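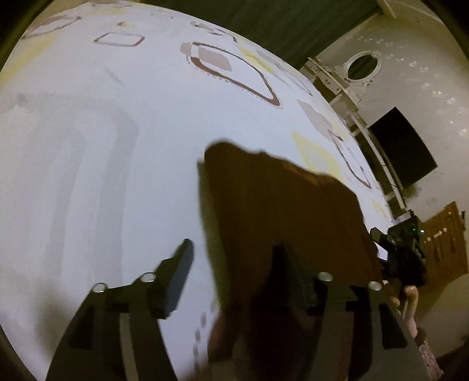 **Gwen Harbottle**, newsletter editor, Nallberg Woodworking Group
29 Sep 2021

# Visit to the Plillgate timber yard

We met at the yard gate at half past nine, 14 of us in four cars. The last two miles are single track and the sign for the turning is easy to miss from the Nallberg side. Anyone going by themselves should look for the chapel and turn left just after it.

The yard buys most of its logs from estates within 30 miles. Oak and ash make up the bulk of it, with some sweet chestnut and whatever garden trees come in after storms. There was a good deal of ash stacked by the fence when we were there. Ash dieback has kept them busy and they expect it to go on doing so for years.

We began at the bandsaw, which was set up under an open-sided roof. An oak butt was cut through and through while we watched from behind the rail. It is loud, and ear defenders were handed out. The first few slabs had bark on both edges and a lot of sapwood, and these go to people making garden benches. The boards from the middle are worth far more and are marked on the end with the log number. Ours was 1098.

The drying sheds are across the lane. Boards are stacked with sticks between them and left for a year for every inch of thickness, then finished in the kiln if they are wanted for indoor furniture. The kiln is a converted shipping container made by Chauvin. It was running, so we only saw the outside and the moisture readings on the panel. Several of us asked about buying air-dried stock part way through, and the answer was yes, at a lower price, but you take your chances with splits.

Lunch was in the old office — bring your own, though tea was laid on.

In the afternoon we had an hour in the seconds shed, where short ends and waney boards are sold by the piece. Prices had gone up in August. Dark brown boards with an uneven edge went quickly, and I came home with a length of brown oak for a shelf. There was a demonstration of Vutico hard wax oil on three kinds of timber. It looked best on the chestnut, and on ash it went more yellow than I would like.

The yard takes card or cash. Wear boots, as the ground by the log pile was deep mud even after a dry week. There is one toilet, behind the office, and the path to it has a step.

The next group visit is to be in spring, and names can go on the list at the hut.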